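Tabletop wargamers will spend a month's rent on walkers and tanks, then wash the brushes in a coffee mug. These are workshop tips for the painting corner, collected the hard way.

## Water

Use two jars, one for filthy water and one for slightly less filthy water. Metallic paints get their own, or everything you paint for the rest of the week will sparkle, including the swamp monsters. Change the water when you can't see the bottom. You will ignore this.

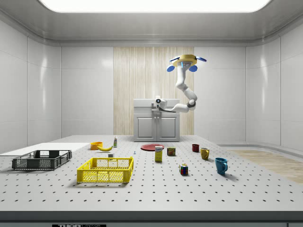
## Stripping old paint

My secondhand Cuervo battle walkers arrived under three coats of what I believe was house paint. Soak plastic parts overnight in a lidded tub of paint stripper that's safe for plastic, wear gloves, and scrub with an old toothbrush. Mark the toothbrush. Mark it again. Test one ugly leg before you commit the whole squad. Resin can go soft, so check it every hour or so.

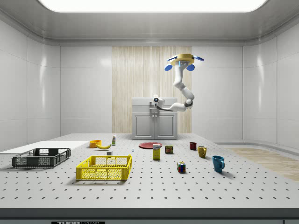 Skornville, April 14, 2019

An update on glue. Plastic cement melts plastic and does nothing for metal or resin, a fact I relearned while holding an Avura siege tank together for most of an evening. Superglue handles the rest. Keep the bottle upright in a closed jar with a packet of drying beads, and wipe the nozzle before the cap goes on. If the cap is already stuck, pliers, and good luck to you.

For heavy metal legs, pin the joint. Drill both sides with a hand drill, glue in a bit of paper clip, and trim it before you try the fit,

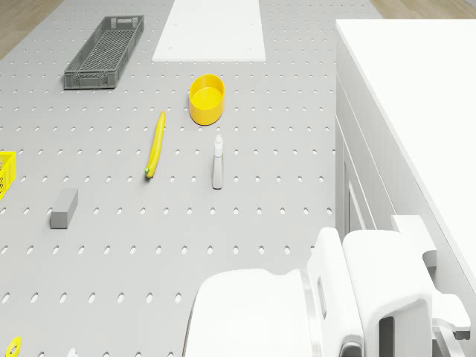 because a clip that's too long will hold the leg proudly away from the hip. Rust-colored paint hides most of the gap. The rest is battle damage.

## Storage

Magnets under the bases and a steel sheet in the box beat foam for anything with antennae. My Nostside army has almost 2000 points in it and travels in a toolbox that cost less than its commander.

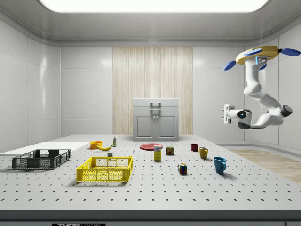

Spare parts breed. Sort them by type, arms with arms and treads with treads, and throw out the empty frames before they fill the room. I keep mine in a cupboard, and I'd take two doors meeting in the middle, like the ones on that small gray cabinet, over deep drawers any day. Drawers are where shoulder pads go to be forgotten. Label the tubs on the front, where you'll see it with the doors open, and leave one tub for things you can't identify. Mine is the biggest.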